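Feb 9, 2025

Two weeks with the Ralar teardown kit

I have wanted to write this up since the box landed, and I kept putting it off because every time I sat down to type I ended up running one more job instead. So, the Ralar kit. It's a gripper set with a wrist camera and a task library, sold to small refurb shops and to people like me who have a bench, a stack of retired office desktops and no sense of proportion. You bring your own arm. Mine is the little Shen I bought used in May, and yes, the adapter plate fit on the first try, which almost never happens to me!

Price first, because I know that's why half of you are here. The kit is $700, and the task library is $30 a month after the trial runs out. There's also an extended finger set for $169 that the store keeps pushing at checkout. I bought it. I'd skip it if I were starting over, and I'll get to why.

Setup took me an evening. The manual comes as a web page and a printed card, and they disagree about which cable goes in first (go with the card). Calibration is a routine where you walk the arm through a set of poses and then let it poke at a target, and mine finished fine but I ran it again the next morning just because I'm nervous. After that you pick a job type. I went straight to "desktop, open side" since that's the pile I've got, mostly old office towers from a clearance lot in Brestthorpe. I paid too much for the lot, but that's a different post.

What you're buying here is mostly the view and the approach planning. The gripper comes down toward the board, the camera rides along with it, and you get to see how close everything is before you commit to a move. On the Dell I used for the first real run, that meant the processor in its metal socket frame with the fingers right over it, the power supply above that, and a whole mess of wiring down the side. 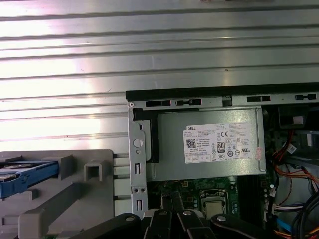
Reet Ots asked whether the kit does anything for the cables or whether you still end up unplugging every connector by hand before the arm is any use, because if it's the second one then 700 bucks buys a very slow screwdriver. Fair question, and the answer is somewhere in the middle. The library has a connector routine. It's good on big connectors with a clear approach and pretty bad on anything small and buried. I still do the front panel leads myself and I expect I always will. Ralar support told me an update is coming for the small stuff and wouldn't say when.

The other thing Reet brought up was speed, and okay, it's slow. I can strip one of these faster with my own two hands and a cup of coffee going cold next to me. But I don't want to strip them with my own two hands, that's the whole point, my wrists are shot by the third one. The default speed is set very low and you can raise it in the settings once you've done 2 supervised runs. Raise it a little. I went too far and spent the next hour apologizing to a side panel.
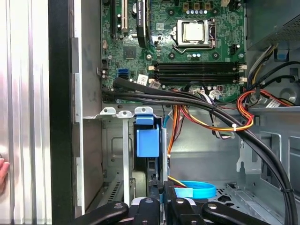

Now the extended fingers, since I promised. They're longer and skinnier, and the idea is that you can get down between things without the knuckles bumping the case. In a roomy tower you don't need them. The standard set with the grey pads has enough reach for nearly everything I ask of it, and the spot that worried me most was the drive cage, where there's a blue plastic handle standing up with a light-blue SATA cable looped close by. I figured that would be a guaranteed snag. What helped was telling the planner to treat the cage as its own zone, so it approaches from the open side of the case and keeps its distance until you okay the last bit. Memory slots are a happier story, long straight rows with white latches at the ends, and the planner seems to love anything long and straight. Save the $169, or put it toward a better clamp for the bench.

Things I don't like, quickly. The desktop app forgets my window layout every single time. The stop button in the software is tiny and sits right next to the one for saving a pose, so please wire up a physical one. And the subscription bugs me. If you cancel, you keep the kit and the manual mode but the job types go away, including any you've edited yourself. Remedios Toledo wrote up a way to export your edits as plain files over on the Ritalport forum, and I'd do that on day one.

Would I buy it again? Yeah, I think so. If you take apart one computer a year, no, please go buy a nice screwdriver. If you've got a pile like mine and an arm sitting around, it's a lot of fun and it does save the wrists. I'm going to try it on laptops next, which Ralar says isn't supported yet, so expect a grumpy post about that.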